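Zweiarmzelle für die Geschirrstation einrichten: So holt ihr die Kollegen von Anfang an mit ins Boot

Bei uns in der Kantinenküche von Flonmont gehen mittags fast 600 Gedecke über die Theke, und jedes davon kommt wieder zurück. Seit dem letzten Winter üben wir mit zwei kleinen Roboterarmen das Sortieren von Schalen und Tellern, und ich bin immer noch begeistert, wie viel dabei auch für die Leute an der Spüle in Bewegung gekommen ist! Weil mich andere Standorte ständig danach fragen, schreibe ich unser Vorgehen einmal auf.

Was ihr braucht
Zwei Arme mit Zweifingergreifern, einen stabilen Tisch mit matter, dunkler Platte, einen Rechner, das Geschirr aus dem echten Betrieb und jemanden aus der Spülküche, der pro Woche ein paar Stunden freigestellt wird. Den letzten Punkt bitte nicht streichen. Wir hatten ihn im ersten Antrag vergessen und mussten im Dezember noch einmal von vorn anfangen.

Schritt 1: Zuschauen, bevor ihr etwas aufbaut
Stellt euch eine ganze Schicht lang an die Rückgabe. Notiert, welche Griffe sich wiederholen und welche den Kollegen auf Schultern und Handgelenke gehen. Bei uns war das eindeutig das Umsetzen vom Band in den Korb. Das Vorspülen stört dagegen kaum jemanden, also haben wir es gelassen, wie es ist.

Schritt 2: Mit zwei Teilen anfangen
Eine Schale und ein flacher Teller reichen für die ersten Wochen völlig. Die Schale ist der dankbare Fall, da kommt ein Greiferfinger innen und einer außen an den Rand. Der flache Teller ist gemein, weil er fast bündig aufliegt und die Finger kaum darunterkommen. Wir schieben ihn mit dem einen Arm ein Stück gegen den anderen, bis er sich leicht anhebt. Seung-woo Hong hat an dieser Bewegung eine ganze Woche gefeilt, und sie sieht jetzt richtig elegant aus – ich könnte stundenlang zuschauen.

Schritt 3: Startposition festlegen
Beide Greifer geöffnet, einander zugewandt, mit etwas Abstand über der Platte. Legt das Geschirr danach jedes Mal ein bisschen anders hin, mal weiter links, mal schräg versetzt. Am Rückgabeband liegt ja auch nie etwas ordentlich. Kabel so führen, dass sie den Gelenken nicht in die Quere kommen, und vor jedem Durchlauf einmal den vollen Bewegungsweg langsam abfahren. 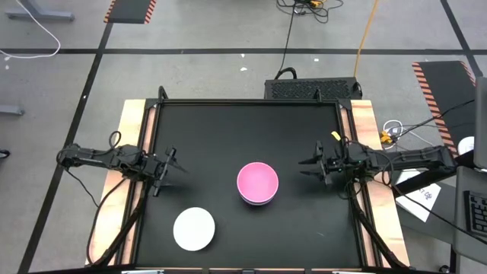
Schritt 4: Die Spülküche ans Steuer lassen
Patricio Goicoechea arbeitet seit vielen Jahren an unserer Spülstraße, und er führt die Arme inzwischen besser als wir aus der Technik. Er wusste sofort, dass man eine Schale nie an derselben Stelle packt, wenn noch Suppe drin ist. So etwas steht in keinem Handbuch! Plant für neue Leute etwa eine Woche zum Eingewöhnen ein und lasst sie ruhig zu zweit üben.

Schritt 5: Durchläufe protokollieren
Wir haben bis heute 1497 Durchläufe im Protokoll, mit Uhrzeit, Geschirrteil und einem kurzen Kommentar. Die 43 Einträge mit dem Vermerk „Teller verkantet“ waren für uns die wertvollsten, daraus ist das Anschieben aus Schritt 2 entstanden. Eine einfache Tabelle genügt.

Schritt 6: Über die Arbeit reden, und zwar früh
Die Frage „Und was mache ich dann?“ kommt sofort, und sie verdient eine klare Antwort. Unsere lautet: Die Schichtstärke bleibt, das Umsetzen wird schrittweise abgegeben, dafür übernimmt die Spülküche Kontrolle, Nachsortieren und das Anlernen der Arme. Lasst euch das von der Leitung schriftlich geben und hängt es neben den Dienstplan. Wer anlernt, bekommt bei uns die Stunden als Qualifizierung angerechnet.

Noch offen ist bei uns das Besteck, daran setzen wir uns nach der Sommerpause. Wer es schon probiert hat, darf mir sehr gern schreiben!

Stand: 26.07.2018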